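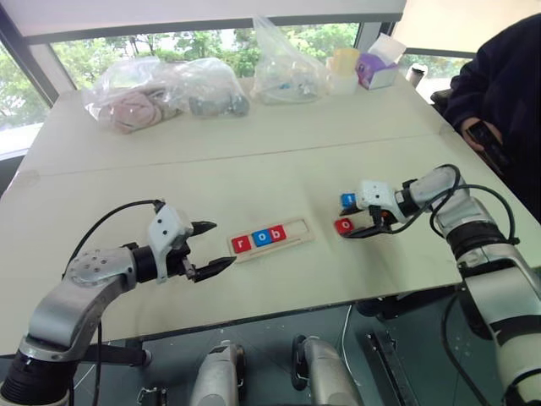

Progress note, February. Buchanan robotics club, spelling task

To: Manon Simard, Lorkell small grants
From: Tahsin Mollah

Quick one before the 3:00 session. Students are on the letter tiles now, both arms, wooden tray. Target word is "robot". Logged 59 runs so far, 40 got the first three letters in, 20 finished the word. Second "o" is the sticking point, tile ends up rotated and the grip slips. Two of the seniors are rewriting that bit.

Spending on track, recepits to follow. Still need new finger pads, quote from Dastari attatched. Next report after the school demo.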